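The White Table Problem

Matte surfaces have taken over the workroom. Choosing one, lighting it and keeping it white are separate jobs.

By Lachlan Merrick

The first white worktable Ottmar Heitmann sold had a gloss finish, and the buyer returned it inside a month. She drew patterns on it under a bare tube, and the tube's reflection lay across the paper's edge wherever she stood. Heitmann refinished the top with a flat coating and sold it again to a bookbinder. He has not stocked gloss since.

His shop, Gistik, now carries 17 tops, all of them white or close to it. They differ in core, edge and coating, and the coating is where most of the price sits. A flat finish gets its look from a fine texture that scatters light in all directions. The same texture holds graphite, skin oil and the residue of cheap spray cleaner. A coarser texture gives less glare and more cleaning. Every product on the floor is a position somewhere along that line.

Gloss is normally stated in gloss units, read with a meter at a fixed angle. Makers do not always print the angle on the sheet, and a number without one is of little use. Senyo Antwi, a finisher who supplies two of the Gistik tops, prefers a sample chip laid flat under the lamp the customer already owns. The customer looks along it from a low position and then from directly above. A chip that looks dead flat from above can show a clear band of glare at the low angle. People who sit at their work need the low view more than people who stand.

Color is the second variable. A white with a little blue in it reads as clean in the store and as cold in a north-facing room. Warm whites go yellow next to copy paper. Antwi's advice is to put the chip against the wall it will stand beside, and to do it at 4 in the afternoon in January if the room is used in winter.

Walls matter more than buyers expect. A white wall behind a white table returns light to the far side of the top and thins out the shadows there. Small parts become easier to find, though shallow relief such as a scribed line or an embossed mark gets harder to read. For that kind of work a single lamp set low to one side does more than any change of surface.

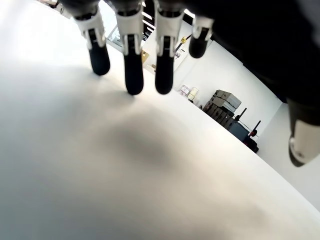

Matte white tabletop, white wall, pale gray floor. The shadow is darkest in the middle and fades gradually into the lit surface.

The softness of a shadow depends on the apparent size of the light source and on the height of the object above the surface. A bare bulb at arm's length draws a sharp outline. A wide panel, or a bulb bounced off the ceiling, gives a gray patch without a clear border. Raimo Rissanen, who repairs clocks on a Pongsiri bench, uses both: the ceiling for assembly, the bulb for finding dropped screws. A screw lying on white under a bulb throws a shadow longer than itself.

Rissanen's bench is 67 inches long, and he would take a shorter one if he bought again. The back third collects boxes. He wipes the front with plain water and a cotton cloth at closing time and uses dish soap for oil. Melamine foam takes off pencil but is a mild abrasive, and on a flat coating it polishes. After a year of foam in one spot he had a shiny oval the width of his forearm, visible from the door. It cannot be brought back short of recoating.

Edges fail before faces do. A glued edge band will lift first at the front corners, where sleeves and chair arms touch it, and dirt settles in the glue line as a thin brown stripe. A solid top has no band but costs more and weighs more. The Golton range takes a middle course with a one-piece coating carried around a rounded edge — good against dirt, poor for clamps, which slide off the radius.

Bello Anozie teaches model making at the Rirnomau workshop, where the tables are used by 51 students in rotation. Cutting directly on the top is banned. So is masking tape left overnight. Marker gets alcohol on a cloth, tested first on the underside if the underside has the same finish, and on many tops it does not. Anozie also turns each table end for end between terms, so that wear is shared between the window side and the aisle. The joints are checked at the same time, and any leg bolt that moves by hand is taken out, cleaned and refitted.

Gistik charges 100 dollars to recoat a standard top, legs removed, collection not included. Heitmann asks for the table back without wax on it. Most come in with wax.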